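Travelling light: notes for the Lendow talk, 30 January 2018

Slide 1. Wait for the coughing to stop. Say hello. Admit that I came here today with two bags and a coat I didn't need.

Slide 2. My father's packing list, 1969. Read it out slowly. Shoe trees get a laugh, so pause after shoe trees. He was going to Pinder for a long weekend. The list has 38 items on it, and he still had to buy a toothbrush when he got there.

Slide 3. The dark clothes rule. If everything you own is black or navy, everything matches, and you will look like a stagehand in every holiday photo you ever appear in. I consider this a fair price.
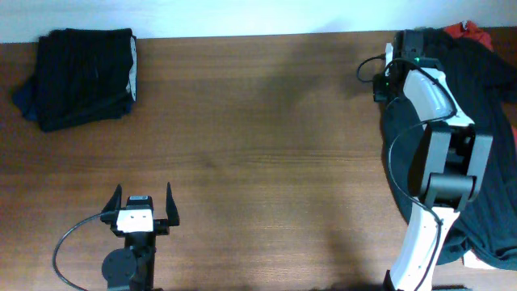
Dark clothes, folded, at the back of the table.

Slide 4. Folding versus rolling. Ask for hands up. The rollers will be louder. Say that I have tried both and that my shirts came out of the bag looking equally sorry for themselves. Don't get drawn into packing cubes. Last time we lost 10 minutes to packing cubes and a man walked out.

Slide 5. The Sturkitz story. Ferry delayed, bag sent on to Rahimi without me, same shirt for the whole trip. Wash it in the sink at night, hang it over the bath, put it on damp, pretend to be fine. Do the voice of the hotel receptionist only if the room is warm.

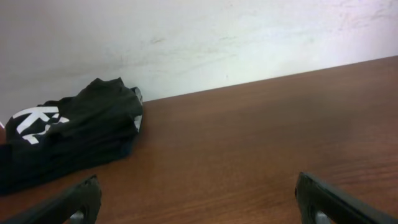
By the last morning I had stopped thinking about the bag at all, and when it came back in May I couldn't remember what was in it. Mostly socks. Also a travel iron, which I had never used and have not used since.

Slide 6. What I leave behind now: the iron, the second jumper, any book over an inch thick. Skip the bit about hats if we're running late.

Slide 7. Questions. Someone will ask about shoes. Wear the heavy ones on the train. Water is on the left of the lectern, and the clicker goes back to the front desk.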